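Working Alongside the Machines: An Interview with Jeanine Mertens

Jelum facilities division, staff pages, 25 Feb 2018

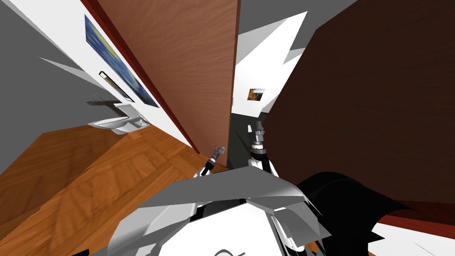
Doors before rooms

The service robots at Jelum are being prepared for their duties in a simulated apartment, well ahead of their arrival in the residential buildings the company maintains. Jeanine Mertens, head of building services, spoke with Eluned Dafis of the staff office about the program and what it will mean for employees on the evening and night rounds.

Ms. Mertens began with doors. "People expect us to talk about cleaning or carrying," she said. "Most of our effort so far has gone into getting from one room to the next. A person with a full cart pushes a door with a hip and thinks nothing of it. The machine has two arms and has to place each of them somewhere sensible between the door and whatever is beside it."

The simulation work is carried out with Swanson, the contractor responsible for the control software. Under the agreement, each type of door in the buildings must be attempted 1000 times in simulation before a physical trial is approved. Siebe De Haan, who coordinates the runs, reports to Ms. Mertens every month.

What the rounds look like now

The night round at the Trendanov building covers 3148 doors in a full month, counting each one that must be opened, checked and closed again. It is walked by a team of 2.

"I walked that round myself when I started," Ms. Mertens said. "It is hard on the wrists and shoulders, and by four in the morning you are no longer reading the notices on the doors. I would not describe it as the part of the job anyone wants to protect."

She was more cautious when asked whether the same number of people would be employed once the robots were in service. No position will be withdrawn during the trial period, and the works council has that commitment in writing. Beyond the trial, she declined to give an assurance. "I have been asked to promise more than that, and I can't. What I can say is that the round will still need someone who knows the building."

Questions from the floor

Gerrit Van Loon, who has worked nights for most of his career at Jelum, joined the second half of the conversation at the invitation of the staff office. He said that his colleagues had followed the project with interest and some suspicion.

"We were shown the simulation and it was impressive," he said. "Then I asked about the door on the second landing that sticks when it rains. They did not have that one."

Mr. De Haan has since asked the night team for a list of such doors. Mr. Van Loon considers the request overdue and would like the time spent on it to be recorded as working hours. Ms. Mertens agreed to this during the interview.

Training and next steps

Employees on the affected rounds will be offered a course in supervising the robots, including how to stop one safely and how to report a fault. Femke Coppens will lead the sessions, which begin in April and take place during paid hours. Attendance is voluntary for the first group.

Mr. Van Loon has put his name down. "I would like to be the one holding the stop button," he said.

Questions about the course may be sent to the staff office.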